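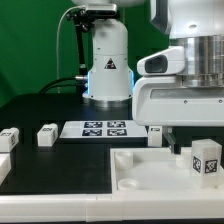

Keeping a workbench usable through the winter

24th January

My bench gets most of its abuse in the cold months, when every job that should happen outdoors moves inside and stays there. A few habits that have survived so far:

Cords
Run them along the back edge and leave them there. A cord across the front will find your coffee. Coil the long ones loosely, over-under, and hang them up. Wrapping a cord around your elbow feels professional and gives you a cord shaped like your elbow for life.

Glue
Wood glue hates a cold garage. Bring the bottle indoors in October and put it somewhere you'll see it. Mine lives next to the olive oil, and we've had only one close call. Clogged tip? Soak it in warm water overnight, then push a screw through it. Buying a new bottle also works, as I've proved 6 times.

Drawers that stick
Rub a candle stub along the runners. The fancy stuff from Perrin costs more and smells better, and the drawer can't tell the difference.

Rust
Wipe hand tools with an oily rag before you put them away. Lay the rag flat outside to dry afterward, never balled up in a bin, especially if it's linseed oil. Oily rags can catch fire on their own, and your insurance company has heard that one before.

Small screws
Sort them into jars by length, or accept the coffee can. I own 21 jars, all beautifully labeled, and one coffee can that holds the screws.

Bench top
Scrape off dried glue with an old chisel held low. Sand lightly, then rub in two thin coats of paste wax. I use Tavel because the hardware store stopped carrying Jitham. Let each coat haze over before you buff it, and keep your sandwich off it until morning.

Next page: getting paint off a doorknob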